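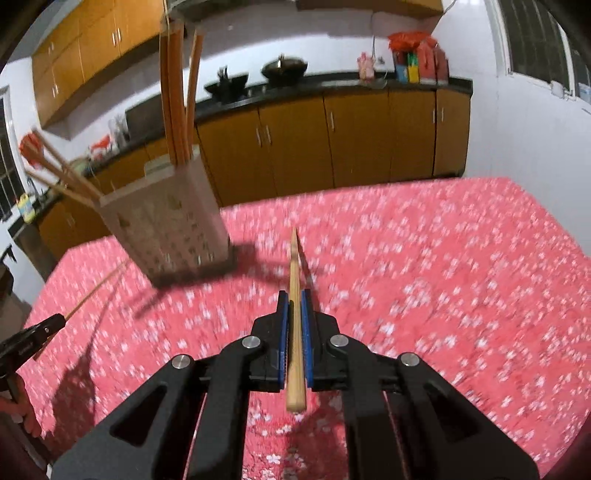
Shared kitchen in Koldale opens for evening cooking in February

Koldale, December 16, 2025

The shared kitchen on the ground floor of the Weline building in Koldale will be open to all residents in the evenings from February. Until now it could be used only on Saturday afternoons, and one had to ask for the key a week before. The building association Rocha, which looks after the common rooms, informed the residents of the change in a letter this week.

The Weline building has 168 flats. Many of them are small and have only two cooking plates and a very narrow worktop, so it is difficult to cook there for guests or for a big family. The shared kitchen has an L-shaped row of cupboards, a proper sink with a high tap, a range hood and a long black speckled worktop where two or three people can prepare food next to each other. It was used a lot in the first years, but later the interest went down. According to the letter, the most common complaint was that people could not find the things they needed, or found them in a bad condition.

For this reason the drawers and cupboards are now being gone through before the opening. The work is led by Solange Zacharias, who lives on the third floor and cooked for many years in the canteen of a primary school in Grivdale.

"When I opened the first drawer, I found everything lying together, knives, ladles, birthday candles, old receipts," she told us. "I did not want to buy new things. I wanted first to see what we have."

The sorting is done in the evenings, at the table with the flowered cloth. Every object is taken out, looked at from all sides and then put in one of three places. What is good goes back into the kitchen. What is good but not needed is offered to the residents on a shelf beside the letter boxes. What is broken is thrown away. A wooden spoon with a crack goes to the last group without discussion, says Ms Zacharias, and also any pan which has lost its coating.

The chopsticks needed more time than expected. Residents have brought them to the kitchen over the years, and there are lighter ones and orange-brown ones, not always of the same length or shape. They have their own plastic holder with compartments, and in future the light ones will stand on one side and the orange-brown ones on the other, so that a person who lays the table does not have to search for two that match. Single chopsticks with no partner are not thrown away. Ms Zacharias keeps them for tying up tomato plants in the courtyard.

The question of the wooden ones was also discussed at the residents' meeting. Some people would prefer to have only metal or plastic, which can go in any dishwasher. Others answered that the kitchen has no dishwasher and that wood is more pleasant in the hand. It was agreed that the wooden ones remain, but that everyone must wash them by hand directly after the meal, dry them with a cloth and let them stand in the holder with the thick end down.
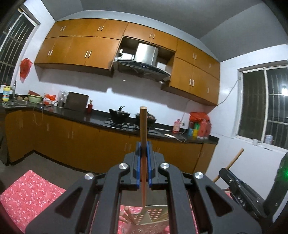

Similar rules will be valid for the larger tools. Turners, ladles and strainers with a wooden handle must not be left in the sink overnight, as the handle swells and becomes loose where it meets the metal. Slotted turners should be brushed on both sides, because the small holes easily keep pieces of egg or onion. The washing-up liquid stays beside the sink and is paid by the association, but tea towels must be brought from home and taken back again.

The frying tools will have a place near the cooker, under the range hood, and not in the drawer by the window where they were before. "You are standing there with hot oil, and you should not need to walk across the kitchen," says Ms Zacharias. The baking things will move to the upper cupboards, which not everybody can reach, and a small step stool is going to be bought. Paper labels on the inside of the doors will show what belongs where. They will be written in four languages.

The association has set aside 4000 euros for the kitchen in the coming year. Most of this sum is for electricity and for a service of the range hood. The cupboards with their orange-brown wood look will not be changed. One resident had proposed to paint them white, but the proposal received few votes, and several people wrote that they like the warm colour in winter.

From February the kitchen can be booked from Monday to Thursday, beginning at 6 in the evening, and everything must be clean and the lights turned off at 9. The Saturday afternoons continue as before. There is no fee for residents. Those who book must sweep the floor before they leave and carry their rubbish to the bins in the courtyard, also when the bag is only half full.

Before the opening, Ms Zacharias is still looking for a large pot with a lid, a rice spoon and a bread knife. Whoever has one of these at home and does not use it can leave it on the shelf beside the letter boxes with a note saying "kitchen". She asks kindly not to bring more mugs.

The booking list will hang on the door of the kitchen from the last week of January. Residents who cannot come down the stairs can ask a neighbour to write their name.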